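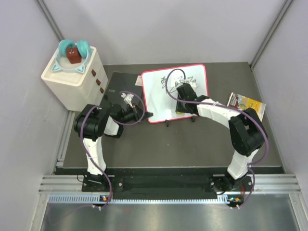 Little drawers, big mess: sorting the desk stuff, finally

14 May 2019

Ok quick one tonight, I have maybe half an hour before I need to be in bed. Been meaning to write up the desk sort-out for ages and a couple of you asked about the little drawers after the last post, so. Drawers first, then the whiteboard, then the rest if I'm still awake.

The drawers

Small cabinet, cream white, rounded edges, three drawers with brown handles and a shallow tray on top. The tray is what sold me. Everything I own that's smaller than a fist ends up on whatever flat surface is closest to my chair, and a tray at least has sides. Headphones can't slide off the back. Well. They can, but they have to try.

I got it at the Plarthorpe homewares place, the one past the roundabout, which is closing down bit by bit and has been since February. Went in for light bulbs. Came out with drawers and no light bulbs. Went back for the light bulbs the next week and they'd sold out, so the hall is still dark, thanks for asking.

What goes where, because somebody will want to know:

Top drawer: pens that work. Tape. The good scissors. Sticky notes.
Middle drawer: cables, each one rolled up with a twist tie. Phone charger, the short one.
Bottom drawer: stuff I can't throw out. Old keys, a foreign coin, spare buttons in a bag, instructions for things.

Bottom drawer is full already. I know. I did say in the last post I was going to be strict with it. The button bag alone, I mean, I don't even own half the shirts any more.

One tip. Line them. I cut up an old paper placemat and it stops the pens rolling to the back every time you pull the thing open. Took five minutes, looks fine, nobody sees it except me.

The headphones

Yes they have cat ears. Turquoise cushions, turquoise bits on the ears, pale band. I love them and I'm not taking comments. The cushions are really thick so they take up a silly amount of room, and for months they lived on the back of the chair and got knocked off every time I stood up. I tried a hook under the desk (fell down). I tried a mug tree (looked insane). Now they lie flat in the tray on top of the drawers and that's that, they fit, with the ears pointing out toward the near side so I don't snap one off reaching over them.

Bonus, the loop of the band makes a sort of nest, so the reddish-brown cube sits inside it. Wherever the cube goes it gets lost otherwise. Found it in a shoe once. It has a home now and I'd like it to stay there.

The whiteboard

This one's the real hero. White board, pinkish red border, rounded corners. Small enough to lie on the desk and I do mean lie, I've given up on putting it on the wall. The wall at the old flat (Arroyo people will remember, the building with the terrible stairs) wouldn't hold a nail, and by the time I had a wall that would, I'd got used to writing on it flat like a big notepad.

I do my character practice on it. Chinese, evenings, badly. The class book says you want to know 1000 characters before reading gets comfortable and I'm at 68 I can write without checking. Sixty eight! Some days fewer. My long strokes come out way too long, they go sailing off down the board like I'm signing for a parcel, and then there's no room for the next one. Teacher says slow down. I say I've got dinner on.

But writing on a board is so much better than paper for this, at least for me. You do it wrong, wipe, do it again. No pile of ruined sheets. With paper I'd save the bad pages for some reason and then they'd be in the bottom drawer with the buttons.

Couple of things I've learned:

Wipe it the same night. Leave it for a week and you're scrubbing.
Marker goes in the top drawer with the lid ON. Lid on. I've killed three.
Don't lean your sleeve on it, esp. a light one. Ask my gray cardigan.
If it won't sit straight, let it. Mine's always at a bit of an angle and it suits my hand better anyway.

The flat black thing

Still on the desk, between the drawers and the board, half tucked in by the edge of it. I haven't decided where it lives. Too wide for the drawers, I've tried all three, tried it diagonally, tried being firm with it. It's got a label up in the corner with print so small I need to take it over to the window. For now it stays where it is. Every desk has one of these I think, a thing that's too useful to put away and too flat to mind about.

I did look at one of those upright sorter racks, Flukside do one with slots, but it was way taller than I wanted and I know what would happen, I'd fill the slots with post. I already have a place where post goes to be ignored (kitchen, next to the toaster).

Where it's all ended up

Drawers at the left end, black thing next, whiteboard in the middle. I like the drawers turned so the handles face right, toward the board, and not out at me. Sounds fussy. But I'm always reaching for a pen when I'm at the board, and my knuckles kept hitting the corner the other way round. Try it if you've got a little cabinet like this, turn it a quarter and see.

The dark gray top shows every bit of dust, btw. Every bit. I wipe it with a damp cloth and then a dry one and by the next morning there's fluff again, I don't know where it comes from. If anyone has a cloth they swear by please say. I've had the Zeton ones recommended to me, haven't tried them, they're always at the other end of the store and I'm always in a rush.

Stuff I got rid of

Two dead pens (ok more than two). A desk lamp with no plug. A calender from the bank. A stack of receipts that I kept meaning to go through, went through them, kept one. A mouse mat with a curled corner that's annoyed me since I moved in. The mug tree, see above, gone to the charity shop where it can look insane in somebody else's house.

Not got rid of: the tin of rubber bands. I use them. I use like two a year but I use them.

Next post will be the hall cupboard if I can face it, there's a tent in there and I don't even camp. And I owe you the soup recipe, I havn't forgotten, it's written on the back of an envelope somewhere near the toaster.

Right, bed. Marker lid is on, I checked.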